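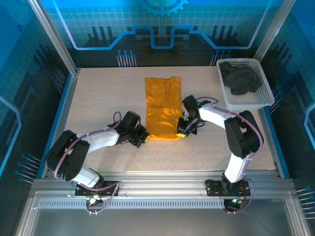 Re: [brarnden-house] tea towels, folding of

Helge Forsberg, 17 July 2022

Carola, I have read your message twice, once standing up, and I think the trouble with the linen press has less to do with who folds than with which way they start. Everyone in this house was raised by a different mother and it shows on the shelves. My own view is that you fold across the middle first, top to bottom, and leave the long way for last. The orange cloth up top has what looks like a crossways fold or layer edge about halfway along and you can see what I mean about the difference: the lower part lies smooth and the upper half still has its wrinkles running down it, which is the half I would go over with the flat of my hand before doing anything else. Two corners held, bottom edge kept honest, then flatten. The corner sticking up at the top right is the sort of thing that becomes a lump four folds later, and a lump four folds later is how we ended up with the leaning pile of April.

Your points, in order, with my grumbling attached.

> On the subject of the press: I opened it this
> morning and 14 tea towels fell on me. I am not
> exaggerating, I had to pick them up. Could we
> please agree on ONE fold? I don't mind which.
> Raghavendra rolls his, Tomás does a sort of
> envelope, and whoever does the bar cloths just
> closes the door quickly.

I do the bar cloths. I will accept the criticism about the door.

Rolling is fine for a suitcase. On a shelf the rolls travel. Raghavendra, I have a lot of time for you and your dal, but I put three of your rolls on the second shelf before lunch and by tea one of them was behind the good tablecloth. The envelope I have nothing against, except that only Tomás can do it, and when he went to his sister's at Riltholm the rest of us unpicked the last of them like people opening a wasp trap.

> Also the basket. Clean washing should not be left
> sitting in it for days, because then no one knows
> if it's clean and it all gets washed again.

Agreed, and guilty. I would go further and say the basket shouldn't live on the corner of the table at all, half on and half off. It gets an elbow, it goes over, and then we really don't know what's clean. Floor or trolley. I don't care how nice the holes are for airing things, put it on the floor.

> Could we fold straight out of the dryer? I know
> everybody is busy. It is four minutes.

It is four minutes if you are Carola. For me it's closer to the length of the cricket highlights, which I have on anyway, so put me down for it.

So here is my proposal, and anyone who hates it can say so on the list instead of in the laundry, where the sound carries:

Tea towels: in half crossways, smooth, in half again the same direction, then once the long way. Folded edge to the front of the shelf so you can pull one without the rest coming with it.

Bath towels: thirds the long way, then in half, then in half. I know the shelf is shallow. I measured it, it's 369 mm, and a bath towel done this way fits with room to spare. A bath towel done Jonatan's way does not, and the door has the marks to prove it.

Bar cloths and rags: flat, in the bottom drawer, any old how, provided the drawer shuts.

Fitted sheets: I have no proposal. I've watched the videos. Ball it up and put something heavy on top.

On colours, since Jonatan Fagerlund raised it at the weekend and then went quiet: I'd like the orange ones kept for the kitchen and the white ones for the bathrooms. I don't much mind if it goes the other way. I only want to stop drying my face on something that's been at the roasting tin.

The last thing is the washing powder. The 4000 g box from Drallell was meant to see us through winter and it's nearly gone. It says one scoop on the side. I suspect someone is using the scoop from the flour bin, which is a good deal bigger. Whoever it is, the flour would also like its scoop back.

I'm in on the early side tomorrow and will redo the top two shelves my way so people can have a look. If you come in and hate it, please shut the door gently.

Helge

PS. The striped towel with the burn on it isn't mine. It came from the Eide place with the saucepans, and I think we should let it go.

Recent messages on this list
Hot water: who is having the long showers
Gutters, again (Tomás Teixeira)
Found: one grey sock, men's, good condition
Re: Re: compost bin lid
1000-piece jigsaw, missing the bit with the dog's nose
Spare key is NOT under the pot any more (Carola Rieger)
Dal on Thursdays (Raghavendra Naidu)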